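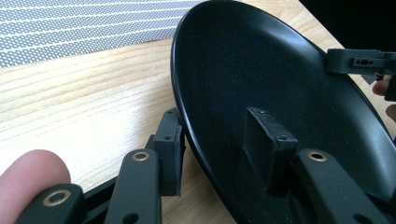
Filed under: Kitchen & Table

20 March 2019

Quick one tonight, I have 10 minutes before I need to be out the door.

So. Black plates. I caved. Been eating off the same white set since college, chips all the way around, and in January I finally said enough. Ordered the black ones from Prostmont. Matte-ish with a bit of shine on the rim. $47 plus shipping. Not cheap for me but not crazy either.

First impression, love them. Second impression, oh no, DUST. Every speck shows. You wipe one, put it down on the table, turn around to get a fork, and there it is again, tiny pale bits all over. White plates hide all of that. I had no idea how much stuff is floating around in my house and I'd have been happy not knowing.

Things I've tried so far:

Paper towel. Terrible. Leaves more than it takes.

The old dish towels. Same problem, they shed.

A microfiber cloth, slightly damp. Best one yet. Go around the rim first and then the middle, then stop touching it.

Air drying. Fine for dust but my water is hard and teh spots look awful on black.

Octavian Anghel wrote in after my last post and said he stores his standing up in a rack instead of stacked. Going to try it. Stacking is how I wrecked the white ones, so maybe he's onto something. The rack he has is a Grakine, I looked and it's sold out everywhere. There's a Liew one that looks close enough. Will report back.

Food though. Food looks so good on these. Scrambled eggs, wow. Rice, wow. Anything pale or yellow or orange. Did a squash thing with yogurt on top and my sister thought I'd ordered in. 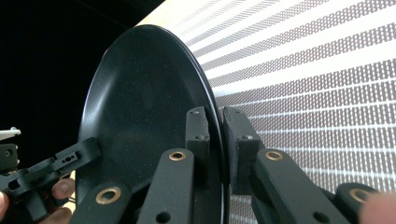 Stuff that does not work: black beans. Brownies. Mushrooms. I made a mushroom toast and couldn't find the edges of it. Steak is so-so, needs something green next to it.

The low rim took some getting used to. Anything soupy goes in a bowl now. Learned that with a curry, the tablecloth is still soaking.

Also knife marks, since two of you asked. None yet that I can see, but I've been babying them. No steak knives, no scrubby side of the sponge. Ask me again in the summer.

Would I buy them again? Probably yes. Might get a few white ones for brownies, lol. Stutard has a plain set I keep going back to look at, anyone own those? Do they chip?

Ok late now. Squash recipe next time, I wrote it down on an envelope somwhere and have to find it.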